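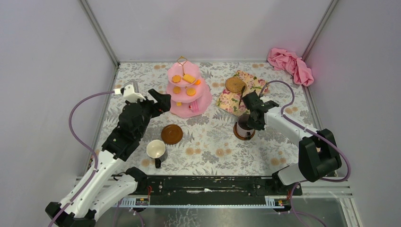 I've been looking for a new tablecloth since before the holidays and I've reached the point where I don't believe a word any of these stores say. Every single one is "on sale" and has been on sale every time I've checked. Fimeo has had its "final days" banner up for weeks. And the patterns are all the same pattern. You know the one, off-white background, grey leaves and ferny sprigs, outlined flowers, with a few pale orange-tan blossoms scattered in between. I've seen close versions of that at three different stores, under three different collection names, at very different prices, and each store says it's their own design. Has anyone bought one of the expensive ones and felt it was worth it? Or is it all one warehouse?

posted by hemstitch_hal, January 19, 2019
187 shares

dry_goods:
I doubt it's all one warehouse. Botanical prints are everywhere because they sell. Two companies can both have leaves on a tablecloth without it being a scam.

hemstitch_hal:
Sure, but when the product text has the same typo in the same place I start to wonder. Grotimport and Fimeo both describe theirs as "easy to cleaning." Same line, word for word.

dry_goods:
That only tells you somebody copied a listing. It doesn't tell you the cloth is the same.

pantrymoth:
I bought the Grotimport one. It says 100% cotton on the page. The label sewn into the corner says cotton and polyester. I wrote to them and got back a message thanking me for my interest in the collection. Sent it back, paid the postage myself, never again.

oldmapleroad:
Does it bother anybody else that a blend is the better choice for an everyday table? Pure cotton wrinkles if you look at it. I'd have kept yours.

pantrymoth:
I might have kept it too if they'd told me what it was! I paid for cotton.

oldmapleroad:
Fair enough. I still say people chase the word cotton and then complain about ironing.

quiltfog:
I'll put in a word for Gerlach, which costs more than I like to admit. The hem is folded twice and the corners are mitered. Mine has been through the wash more times than I could tell you and the color is about where it started. The range is boring, though, mostly solids.

hemstitch_hal:
Did it claim to be stain resistant? That's the other thing I don't trust. Boltuna says their finish lasts "up to 100 washes." Up to. So if it quits after the second wash, they were still telling the truth.

quiltfog:
No, no finish on mine that I know of. Wine comes out with cold water and salt if you get to it fast.

linty_in_ohio:
Salt does nothing, sorry. My mother swore by it and every cloth she owned had a pink ring. Cold water and dish soap.

quiltfog:
Works for me.

linty_in_ohio:
The cold water works for you. The salt is just along for the ride.

dry_goods:
Back on the Boltuna thing, I have one of theirs with the finish. Water beaded up nicely when it was new. Oil went straight through, even on the first night. To be fair the listing only talks about "spills" and never says which kind. I've stopped expecting anything from it but I don't hate the cloth.

hemstitch_hal:
That's kind of my whole complaint. None of them say anything you could hold them to.

brasshook:
Go to a fabric store, buy a length of something decent off the bolt, hem it yourself. You can feel it before you pay and the bolt end tells you what's in it. You'd get the size you want too, which these places can't seem to manage.

oldmapleroad:
Good luck finding it wide enough. Most of what's on the bolt at my store needs a seam down the middle, and a seam is right where the glasses go.

brasshook:
Look in the quilt backing. It comes extra wide. Plenty of leaf prints in there as well, if that's what you want.

hemstitch_hal:
Hadn't thought of quilt backing. Is it heavy enough though? I don't want to see the table through it.

brasshook:
Depends on the table. Put a pad under it. Wash the fabric before you cut, it'll shrink.

pantrymoth:
Fimeo banner update, it now says the sale ends in April.

29 comments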